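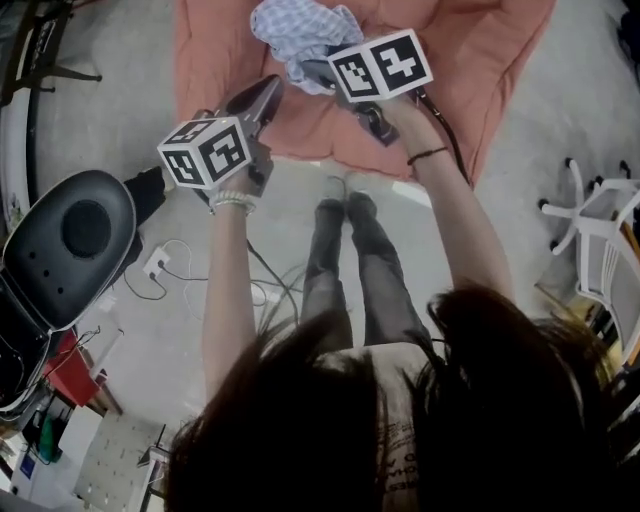

Checked cloth on the pink mat, with a gripper in each hand.

Sunday, July 19, 2026
By the Laltetby programme office

Progress report to the Plomeo fund: women's and girls' football at Laltetby, second period

1. Scope
The report covers the period from the close of the league season to the end of the June tournament. It deals with playing activity, coaching, pitch access and spending. Schools outreach is reported separately and is left out.

2. Playing activity
The senior women's side completed its league fixtures and finished in the upper half of the table. The final match, away to Dredo, was drawn after a late penalty. The side then entered the June knockout tournament and went out in the semi-final to Mamo, who scored from a corner in extra time.

The under-15 squad has played all its arranged matches except the return fixture with Dredo, which was called off because of a waterlogged pitch. A new date has been agreed for the start of the autumn term. Results at this age are recorded but no table is kept.

Registered players across all age groups now stand at almost 160. Most of the growth is in the two youngest groups. Numbers at under-17 are flat, and four of last year's squad have moved up to the senior side without being replaced.

3. Coaching
Two coaches passed the intermediate course during the period. Both are now assigned to the under-13 group, where the ratio of players to coaches had been too high. Goalkeeping sessions have moved from fortnightly to weekly. The senior side still has no regular goalkeeping coach of its own and shares the youth session.

Injuries were logged for the first time under the new form. Ankle sprains are the most common entry. The form does not yet separate match injuries from training injuries, and a revised version will be used from pre-season.

4. Pitch access
The evening slot on the main pitch was kept, but finishes half an hour earlier than in the original agreement. Senior training has been shortened to fit. The lower pitch was closed for reseeding at the end of June and is due back before the first home fixture. Drainage at the north end has not been dealt with and remains the main cause of lost matches.

5. Spending
Spending is within the approved budget. Travel to the tournament cost more than planned, as the coach had to be booked for an extra day. The difference of £600 was met from the kit line, where the order for training bibs came in below the quote. We ask the fund to approve this transfer. No other lines have been moved.

6. Risks and next steps
a) Under-17 numbers. An open trial will be held before the season. If the squad cannot be filled it will enter the 11-a-side league jointly with Mamo, subject to league consent.
b) Drainage. A contractor's quote has been requested and will be sent on when received.
c) Injury form. Revised version to be issued to all coaches before pre-season.
d) The postponed under-15 fixture to be played and recorded.

The next report is due at the mid-season break.

Comments

northend_regular
Is the quote for the drainage just for the lower pitch or does it cover the main one as well? Main pitch was under water twice in the spring.

Laltetby programme office
Both pitches, priced separately.

u13parent
Pleased to see the extra coaches. Could the trial date go up on the club page as soon as it is fixed? Last year we heard two days before.

dredo_away
Fair account of the draw. It was a penalty, whatever our lot say.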